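Luggage / Wheeled duffels / Long trips
5 min read

Jelero Noltton wheeled duffel

$579, delivery inside Australia included

The Noltton is the largest bag we make. It is intended for the traveller who goes away for a month or longer, who changes the hotel often, and who has to carry in the same bag clothes for the beach and clothes for the mountains. If you fly only for a weekend, please look at the Sora instead, because the Noltton will be too much bag for you and you will pay for empty space.

We started to design it after our own trips along warm coasts, where the day begins with a bus, continues with a small boat and finishes on a street with steps. Most suitcases are made for airport floors. They are very good there, and then outside the terminal they become a problem. A duffel without wheels has the opposite difficulty. The Noltton has large wheels at one end, a soft body, and a strap for the parts of the road where wheels are of no use.

Size and the airlines

When you add length, width and depth, the Noltton measures 157 cm. Many airlines set the limit for a checked bag just above this number, but each airline writes its own rules, and some of the small regional ones are strict also with soft bags. Check the rules of your smallest flight, not only of the long one. It is usually the short hop to the island that makes the trouble at the counter.

The measure of 157 cm is with the wheels and with the handle pushed in. We mention it because not every maker counts the wheels. If you fill the front pocket very full, the depth will grow and the total is no longer correct, so keep flat things there: a rain jacket, a towel, documents in a sleeve.

It cannot go in the cabin on any airline we know.

The body

The main fabric is a coated polyester in a tight weave. It stops a normal shower and the spray on a ferry deck. It does not make the bag waterproof, and we ask you not to put it down in the bottom of a boat where water collects. The seams at the base are covered with tape on the inside. The seams of the upper lid are not, and in a tropical rain of one hour you may find some dampness along the zip. For a camera or a laptop we recommend a dry bag inside.

The lid opens on three sides, so you see everything at once and do not dig. Under it there are two compartments divided by a panel with a zip. You can open this panel and fold it to the side when you want to carry something long, for example fins or a short tripod. In the wheel end there is a separate space for shoes, which can be reached from outside. Sand goes into this space and mostly stays in it, and there is a small opening with a flap to shake it out.

Inside the lid is one mesh pocket. Our earlier bag had four, and customers wrote to us that they forgot where they had put their things.

Colours: eucalypt, charcoal, and a dark orange which is easy to recognise on the carousel.

Wheels, handle and strap

The wheels come from Plattner and we have used the same model on all our rolling bags. They are wide and have a soft tread. On cobblestones they are quieter than hard plastic, although no wheel is really quiet at five in the morning in an old town. On dry sand they do not roll well. You can pull the bag over packed sand near the water, but it leaves you tired, and the strap is better.

Each wheel is held by a bolt and can be changed with the key that you find in the small pocket beside the handle. A pair of spare wheels is sold separately. After a trip with much salt water, please wash the axles with fresh water and let them dry before the bag goes in the cupboard. This is the repair we see the most often, and it can be avoided with a garden hose.

The pull handle has two heights. Taller customers told us that with the lower one the bag touches their heels, so use the higher one if you are tall, also when you only go a short way.

The shoulder strap reaches 143 cm at its full length. It can be worn across the body, also over a thick jacket. The pad slides, and it has a rubber underside that holds on a cotton shirt but less on a nylon one.
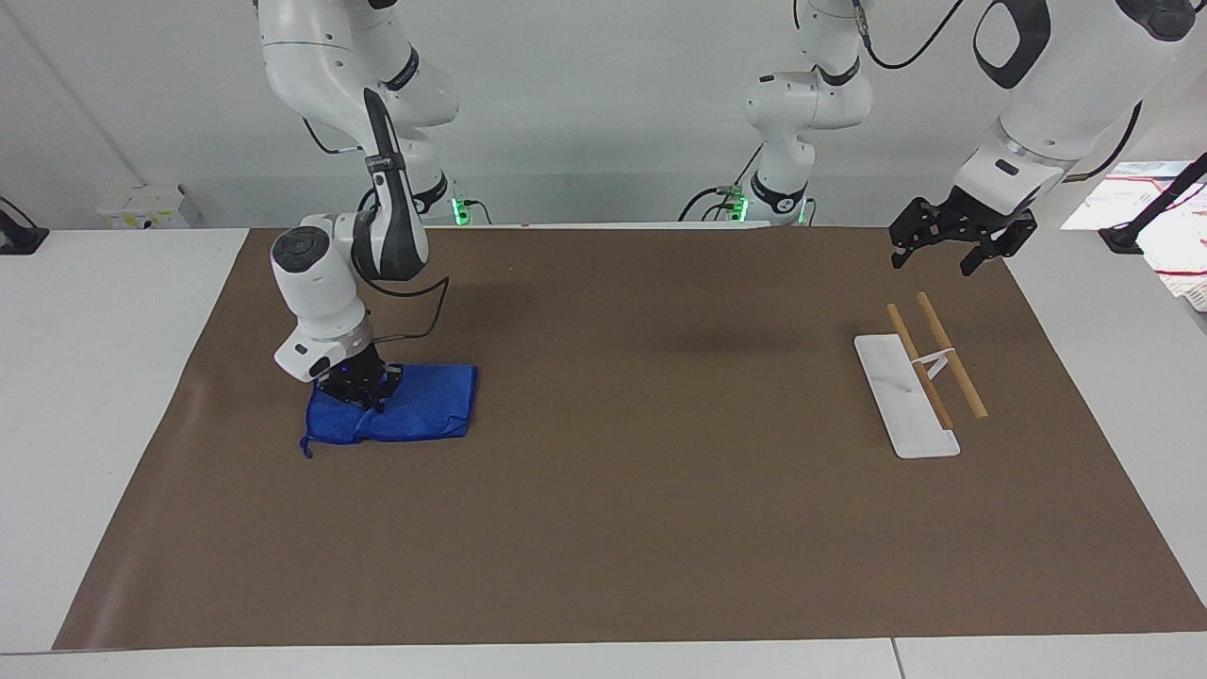

How to pack it

Put the heavy things at the wheel end. When they are at the top, the bag falls forward as soon as you let go of the handle, and on a ferry ramp this is unpleasant for everybody behind you. Shoes, toiletries and books go low, clothes in the middle, and light things under the lid.

The four compression straps inside are there to stop the clothes from moving. They are not strong enough to press a winter coat flat. Close them by hand until they are firm and leave it so.

A bag of this size can very easily become heavier than your ticket allows. We suggest to weigh it at home when it is nearly full, and then to remember that you will come back with more than you took. Many of our customers travel out with the shoe space empty and fill it with gifts for the return.

For walking around in the town you will want a second, smaller bag. The Sora daypack fits flat under the lid of the Noltton and has the same zips. In busy markets and at bus stations keep your passport and cards on the body and never in the outside pocket of the big bag, even when it has a lock. The lock loops on the Noltton will take an ordinary small padlock. They slow a thief down. They do not stop one who has time.

What is in the box

Noltton duffel
Shoulder strap with pad
Key for the wheels
Storage sack in cotton
Luggage tag

Care

Wipe the fabric with a wet cloth and mild soap. Do not put the bag in the washing machine, and do not leave it in a closed car in summer, because the coating becomes sticky with long heat and we cannot repair this. If the zip runs hard, rub it with a candle.

Guarantee and returns

We give two years on fabric, seams, zips, wheels and handle. Damage from the airline is not covered by us, and you have to report it at the airport desk before you leave the hall. Take a photo of the damage and keep the baggage receipt. If the airline asks for a repair quotation, write to us and we will prepare one without charge.

Unused bags can be returned within the month of purchase. We ask for the original box if you still have it, but we will accept a different strong box.

The dark orange is out of stock until April. You can order it already now, and we take the payment only when the bag leaves our warehouse.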